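Media & Celebrity, handout 5
How a casting rumour travels (and how to stop one)
Tutor: Nelli Kinnunen. Notes typed up fast, sorry, full reading list on the module page.

Bring this to the seminar. Last time half of you had it on a phone at 5 per cent battery.

Recap from last lecture. Celebrity news runs on three kinds of source: on the record (named person, can be quoted), on background (we know who, reader doesn't), and "an insider". The third one isn't always made up. But you can't tell from the page, and neither can the reader, so treat it as unsupported until something else turns up.

Also recap: a denial is a source too. It has an interest. A publicist who says "no talks have taken place" may mean no talks with that person, or no talks this week. Read the verb.

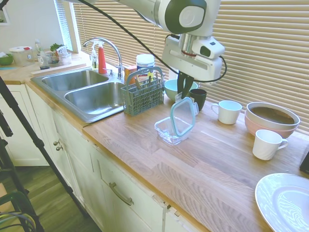

CASE STUDY: THE LIMBY JUDGE STORY

Background, quick. Limby = singing contest, made by Inemier, two series so far. Siham Berrada was a judge on series one, left, came back as guest mentor for one episode of series two. In August a gossip site called Haver ran a piece saying she was "in advanced talks" to return full time and that Yhon Rivadeneyra was being dropped to make room.

What the piece had:
– one unnamed insider, quoted twice
– a photo of Berrada outside a studio (not dated, and not the Limby studio)
– a line saying Inemier had been "approached for comment". No word on when, or how long they were given

What it didn't have: anyone from the production, anyone from either judge's management, any document. No contract dates either. Somebody should have asked whether she was even free. She had a tour announced, 21 dates, overlapping with the auditions.

So how did it spread? Xiaoqing Yuan collected the pick-ups for her dissertation and has let us use them. 70 sites repeated the claim. Of those, 5 contacted anybody. The rest linked to Haver or to each other, and this is the bit to underline: by the second day most were crediting "reports", plural. There was one report. The plural came from the copying.

Look at the headline drift as well:
"Berrada in talks for Limby return"
"Berrada set for Limby return"
"Limby: fans react as Berrada returns"
Same facts under all three. None of the writers lied exactly, each one just shaved off a bit of doubt. Third one is technically about the fans, so it can treat the return as settled. Watch for that trick, its everywhere.

Then the check. Perihan Baysal at Akyol (small fact-checking desk, entertainment only) rang both managements and the production office. Berrada's side: no offer recieved. Rivadeneyra's side: contract already signed. Production wouldn't comment on casting but confirmed the audition dates, and those clashed with the tour. Baysal published the lot with names attached where she had them.

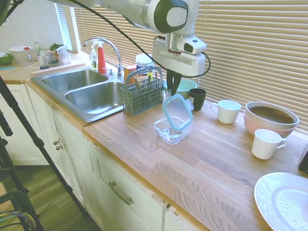 Note that she did not write "this is false" at the top. She wrote what each side said, then the clash of dates, then her rating. Order matters. If the managements had both been fibbing, the dates would still have stood up by themselves. Good habit – put your weight on the thing that doesn't depend on anybody's goodwill.

Haver's response: none for a while, then the article was edited to say talks "were said to be" under way. No correction note. Compare the saved copies, links on module page. When series three was announced Rivadeneyra was in his chair and the piece was still up, unchanged.

Points to argue about in the seminar
Is a debunk just more publicity for the rumour? Baysal's piece repeated the claim in its headline. Would you?
When does a follow-up become unfair? "We were right" stories a year on. Useful record or point scoring?
Berrada's management never asked for a correction. Why might they be happy to leave it?

Terms you need
Pick-up – a story repeated by another outlet without fresh reporting.
Circular sourcing – A cites B, B cites A, looks like two.
Stealth edit – text changed after publication, no note.
Rating – the checker's verdict. Scales differ, always read the key.

Task for next time
Find one casting or break-up story. Trace it back to the first outlet that ran it. 140 words on what that outlet had in hand, plus a list of the pick-ups with times if you can get them. Screenshots please, pages change. Don't contact the celebrity or their family. Management or press office is fine but say you're a student.

Hand in by 11 September 2025, usual folder, surname first in the file name.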